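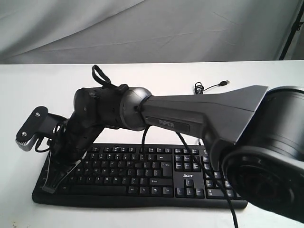 6 min read

Household chores are a poor benchmark for robotics, mainly since people disagree about when a chore is finished. I have been trying to write down which domestic and light workshop jobs a small arm could be trusted with, and the list gets shorter each time I define the end state properly. Take tidying a desk. The objects are rigid, the table is flat and white, and the lighting can be whatever you like. An arm of the PIPER's sort, with a two-finger gripper, ought to be well suited to it. Then you look at what has to be moved. A full-size keyboard is wide, thin and lies flat, so there is very little for two fingers to get under, and the keys are a bad place to push. A coiled USB cable is worse. It has no fixed shape, and picking up one loop tells you very little about where the plug will end up.

Cables deserve a category of their own. Most grasp planners I have read about assume the object has a pose: six numbers, and you are done. A cable has as many numbers as you care to give it. The arm's own wiring adds to the trouble, as anything hanging below a link can drag across the thing you are trying to work on. A simulator that leaves it out will report a clear path where there isn't one.

I spent part of September at Brunley, where Ebuka Ekpo runs the returns bench for Pladance. They refurbish office equipment, and the work is close enough to housework to be useful: wipe it, check it, coil the lead, put it in a box. He let me time a batch by hand. We did 178 keyboards. The median for wiping and inspecting one was 18 seconds. Coiling and tying the lead took 9. I had expected the lead to be the trivial part, and for a person it more or less is.

My estimate for a single arm doing the same job, based on published cycle times and my own bench tests, is as follows.

Pick and place into a box: feasible now, provided a fixture presents the keyboard with an edge overhanging the table.

Wiping: feasible on the flat parts. Between the keys you need a brush and some control of contact force, and the cheap arms estimate force from motor current, with friction in the joints mixed in.

Inspection: pressing each key and reading the result over USB is easy to automate. Someone still has to plug it in.

Plugging in: possible with a known connector in a known position. From a heap, no.

Coiling the lead: I would not quote for it.

Ebuka's view was that he would take the key-pressing rig tomorrow and do the rest himself. Pladance had a quote from Seltimero for a fuller cell, and it assumed detachable leads throughout, which rules out nearly all of their stock.

The home version is harder again. There is no fixture and no batch, and the cost of changing over between tasks is paid every time. Siliņa's rule of thumb, which I have borrowed for years, is to multiply the bench cycle time by 6 before believing it in a kitchen. I think that is generous for anything involving cloth or string.

I will redo the wiping tests with a compliant pad between the finger and the brush, and post the force plots when I have them.

December 23, 2018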